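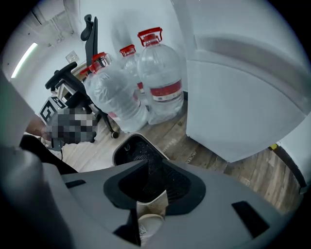 So I finally did the thing I kept whining about since July and went through my recipe folder. Sunday, September 24, 2023, coffee in hand, no plans. I had 2,854 bookmarks in there (yes, really!) and I bet I've cooked 200 of them, tops.

The rule was simple: if I couldn't remember why I saved it, out it went. Goodbye, eleven kinds of banana bread. I kept the Srour lentil soup, obviously, and the plum cake from that little bakery in Clomelport, which I've been making wrong for years because I copied down salt twice.
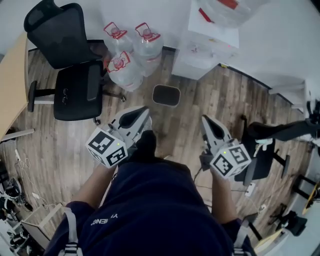 Both hands full, wood floor below.

By dinner I was under 1,000 and pretty proud of myself, and then I found a second folder called "try soon" - ugh. That one can wait until next weekend.

Anyway, I made the soup. Extra lemon, way more cumin than it says, and toast with the last of the good butter. If you have a decent way to keep recipes that isn't a giant pile of links, tell me in the comments, please!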